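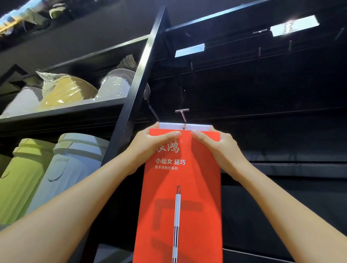 Returning an open-box item without the hang tag?
Posted by Clive Naylor, 20/01/2020

I bought a shower head from the Robichaud store near me in December. Paid 40 dollars with a gift card. It leaks at the joint so I want to take it back, but I tore the hanging tab off the box when I opened it. I still have the receipt. The sign by the register says "original packaging required" — does a torn box count? I called twice and got two different answers.

Gunine
I worked returns at a different chain for 7 years. A torn box was fine for us if the item was defective. Put all the parts back in, including the little washer bag, and bring the receipt. Say it leaks before they ask. Defective and "changed my mind" get handled under separate rules in most places.

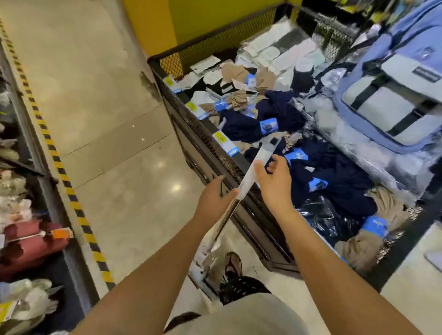

You'll probably get the money back on a gift card and not in cash, so don't throw the old card away until you've been. Some registers ask for the number. If the person at the desk says no, ask for the manager on duty and stay polite.

Skiltar
did you use plumbers tape? mine leaked too until i put some on

Zallisitz
Check the back of the receipt for the cutoff date. December purchases sometimes get extra time. If you're past it, try the manufacturer's warranty.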